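**Harholm folding bench: equipment report to the Garba fund**
November 11, 2019

We've had a really good couple of months, and most of this report is about money: what we've bought, what is left, and what we'd like to buy next. The bench at Harholm has been up since September, with both arms on one front rail and the cloth panels hung round the sides.
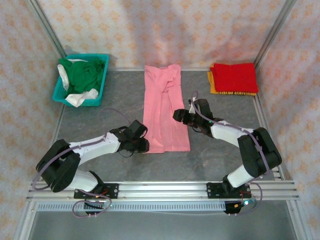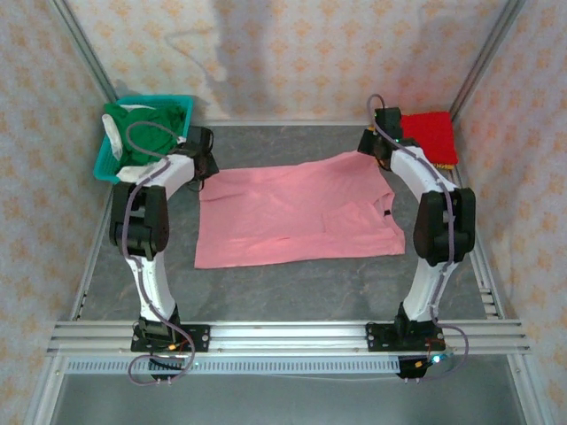
*Harholm bench: both arms at the pink garment, with the basket and the folded red cloth behind.*

**Spending so far**

The equipment grant was £2,511. We have spent £2,000 of it, nearly all on the arms, their mounting plates and the rail. The panels and the cloth came out of our own running costs, so they don't appear in your figures. We'd put the arms down as separate orders in the original plan, but Urneris let us combine them and we only paid for delivery once. (Please note the invoice is dated a week later than the delivery note. Both are in the shared folder.)

That leaves £511, and we would like to commit £410 of it before the year closes.

**What we want to buy next**

Top of the list is 2 spare grippers. At the moment one worn jaw would stop the whole bench, and the last part we ordered took far longer to arrive than we had allowed for. We looked hard at buying a single spare and saving the rest, but the grippers come cheaper as a pair and we'd only be back asking you for the other one in spring!

After that, cable clips and a proper guide for each arm. The cables run in big loops along the arms and down by the bases, which gives plenty of slack but leaves them open to snagging. It's a small line in the budget and we should have put it in the first one.

The remaining £101 we'd like to hold back for fixings and postage, if you are happy with that.

**Planning for the second bench**

This is the part we're most excited about. Rerkeck have offered us floor space for a second bench, same layout, and working on this one has taught us a lot about what to order. We would buy the same rail again without a second thought. It's easy to fix things to, and we can shift a base along it without drilling anything. We'd order spares along with the arms this time, and we would budget for cable guides from day one.

We don't have a firm price yet. Urneris have promised a written quote and we'll send it on as soon as it lands, along with a list of what Rerkeck can lend us (a table, certainly, and possibly the panels).

**Decisions we need from you**

- Approval to spend £410 on grippers and cable parts
- Whether the £101 can carry over into next year
- Whether you want the second bench as a new application or as an addition to this one

The order form for the grippers is filled in and ready to go.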